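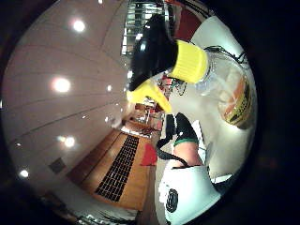
boredwood
Can any machine clean a table yet? I mean spray, wipe, fold the cloth, put the bottle back. Vorkix have been promising it since January and I've seen one clip, 34 seconds long, with a cut in it.

calum_p
Depends what you call clean. Ours at the workshop in Moffat does a flat bench fine.

boredwood
Flat and bare, I bet. Put a crumpled cloth on it and then tell me.
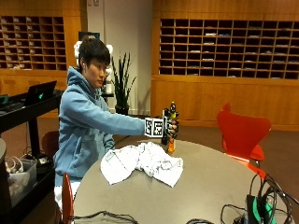 A cloth never lies the same way twice, and a trigger bottle has to be held and squeezed with one hand. My lad managed both at four.

Lucyna L
Bit harsh. Floor robots were rubbish once too. I'd give it 10 years.

boredwood
You gave it 10 years in the last thread.

calum_p
Ours gets the cloth 11 times out of 100 if it's scrunched up, so fair enough on that one. Still beats me doing the bench after a shift.

tibor_b
11 is not a cleaner, it's a raffle. What gripper are you using?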